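4.2 What people did after the notice arrived

The second part of the study looked at what account holders did once they had been told that an outside app had copied details from their profile. Brastness, a regional social network used mainly for local groups and small adverts, sent such a notice to its members in October. It covered a sign-up tool called Bashir, which had been allowed to read names, home towns, birthdays and contact lists. The network had closed the tool's access before the notice went out.

We wrote to members of the Nollham and Bosorthorpe groups and asked them to fill in a short form. In all, 2,618 people returned it. We then picked 400 of them for a longer interview by phone, and 300 of those calls were finished. The rest either did not answer or asked to stop part of the way through. Morenike Akinola led the calls and wrote the question list, which stayed the same throughout.

The notice itself was short. It had a heading, two sentences and a link to the settings page. It did not say which details had been taken from the reader's own account, only which details the tool had been able to read. Several people we spoke to missed this difference and took the list as a record of their own loss. Others thought the notice was a trick and closed it without reading past the heading.

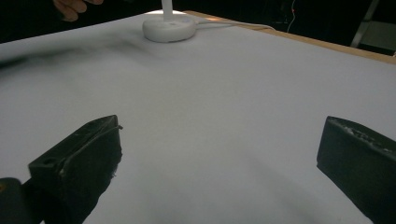
Why did so many people leave their settings as they were after reading the notice?

Most said they could not tell which setting the notice was about. The link led to the front of the settings page, and the list of connected apps was two menus further down under a heading that did not use the word "app". People who gave up at this stage often told us they meant to come back to it later. A smaller group felt there was no point, as the details had already been copied.

Age made less difference than we had expected. What mattered more was whether a person had ever opened the list of connected apps before. Those who had done so went straight to it and removed Bashir, and often removed other tools as well – old games, mostly, and a calendar that no longer worked. Those who had not seen the list tended to change their password and stop there. A new password does not by itself take away an app's access, and the notice did not say so.

Friends and family also played a part. In Bosorthorpe one member posted a set of steps for finding the list, and many callers from that group mentioned it without being asked. The Nollham group had no such post. We did not plan for this and cannot say how much it changed the results, but it should be kept in mind when the two places are compared.
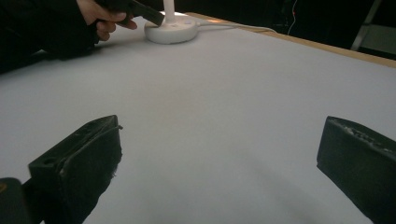 Figure 3. Tabletop with two black gripper fingers.

To see whether clearer wording would help, we showed a second version of the notice to 20 people who had not taken part in the calls. It named the setting, gave the path to it in full and stated that changing a password would leave the app connected. Nearly all of them said they knew what to do next. This was a small group and they were reading with us on the line, so the result should be treated as a first check only.

Two limits apply to this section. The form was sent through the network, so anyone who had closed their account after the notice was left out. We also relied on what people told us they had done, and Brastness did not share its own records of changed settings. Section 4.3 deals with the members who left.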